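The Blue Plate

When Khalil Haddadin came to live in Barport, he had one suitcase, a raincoat that was too big, and the address of his aunt's old friend written on the back of a bus ticket. The friend was Raghda Jaber. She rented him the small room over the bakery, which had been closed since June, and she told him the rules on the stairs, while she was still looking for the key.

"No shoes inside. No loud radio. And you eat breakfast. I don't want a thin man in my house, people will talk."

The key did not turn at first. She hit the door with her hip, and it opened.

He had not eaten breakfast for a long time. In Kuvstead he worked nights at the cold store, and at the hour when other people ate bread he was already asleep with a towel over his eyes. He did not tell her this. He said thank you, and he put his suitcase on the bed, and he listened to her going down again, one step and then a rest, one step and then a rest.

On the first morning he found that she had written him a letter. It was on the white table, under a cup. The date was at the top, 9/26/21, very exact, as if it was a letter to a bank.

"Dear Khalil," it said. "The bread is from Tran, on the corner. The plate is from my mother. The toaster is new and I do not trust it. Please use all three. R. Jaber."

He read it two times. Then he sat down on the chair and looked at what she had left for him, and for some minutes he did not touch any of it.

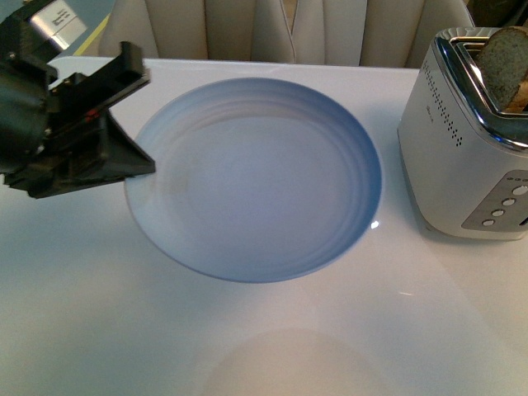
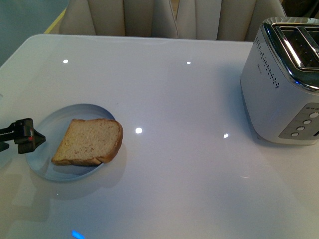
His own mother also had a blue plate. It was not the same blue, hers was darker, and it had a crack that his brother-in-law Hussam Harb had repaired with too much glue. Nobody was allowed to wash it except her. After the funeral Hussam wanted Khalil to take it, but Khalil said it would break in the suitcase, and he left it on the shelf in an apartment that was sold 11 weeks later. He did not know who had it now. Perhaps the people who bought the apartment kept it for their keys.

He stood up and ate the bread at the window, with his hand under his chin for the crumbs. Down in the street a woman was trying to put a bicycle into a very small car. First she tried it with the front wheel, then with the back wheel, then she sat on the curb and telephoned somebody.

In the evening Raghda came up to see if the heating worked. It did not work, but she was not interested in the heating.

"The plate is clean," she said.

"Yes."

"Clean because you washed it, or clean because you did not use it?"

He had prepared a small lie on this subject, but it was in the wrong tense, and while he was correcting it in his head she had already seen his face.

"I ate at the window," he said.

She sat down on his only chair and did not speak for a while. She had the habit of smoothing the table with her palm, also when there was no cloth on it.

"My mother carried it here in 24 hours of trains," she said. "On her knees. My father was carrying me, and he complained all his life that the plate had the better seat." She laughed, and then she coughed - it was a bad cough, he would learn to know it well that winter. "If you break it, you break it. I am 71, I can't be afraid of a plate."

"I will be careful."

"I did not ask this. I asked you to eat."

So the next morning he got up before seven, although he had no work to go to yet. It was raining on the roof of the bakery. He pushed down the lever and waited with his arms crossed, the way one waits for an official. The room began to smell like a house where several people live.

He put the toast on the plate. He looked for a knife and found one in the drawer, beside a candle and an electricity bill for somebody called Wiebke Sauerland, who must have had the room before him. The bill was for 322 and it was not paid. He wondered if she too had eaten at the window.

Then he sat down, with both feet under the table, and from the bottom of the stairs he heard Raghda shout, "Well?"

"I am eating," he shouted back, with his mouth full.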